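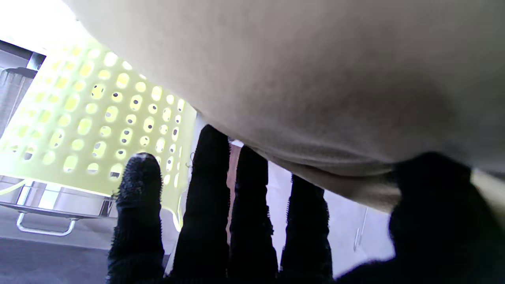
Monedholm laundries get a shared rulebook for robot hands

Jul 9, 2019

Anyone who has ever tried to fold a fitted sheet will have some sympathy for the people at Besico, who have spent the better part of a year teaching robots to handle soft things, and who have now put their name to a set of working rules for doing it safely around other people's washing.

The guide was written together with Clemex, which runs the laundry service for several care homes in Monedholm, and it grew out of a long and friendly series of meetings that began back in March. It covers covered hands in particular – the gloves and sleeves that go over a gripper's fingers – and says they must be checked for loose fibers and snags before every shift, and changed whenever the machine moves from soiled laundry to clean.

"We had good habits already, but they lived in people's heads," said Eilidh Lamont, who led the writing for Besico. "A new colleague would do it one way on the early shift and a different way by lunchtime, and both of them meant well!"

There are 4 sections in all, and the one that drew the most discussion deals with wrist cameras. Under the new rules, any recording has to stop when a resident or visitor comes into the room, and name labels on clothing should be turned away from the camera or blurred before the footage is kept. Operators also need to stay within reach of the stop button, even for a job as gentle as lifting a towel.

Jailson Conceição, a shift lead at Clemex, was pleased to see a page on baskets and racks, which the first draft had left out. Floors must be clear of both before an arm is switched on, and a basket may be moved only when the arm is at rest.

Printed copies – 150 of them – are going out to laundry rooms this month, and Besico would be glad to hear from smaller laundries that want to try the checklist and send back their comments before the next edition.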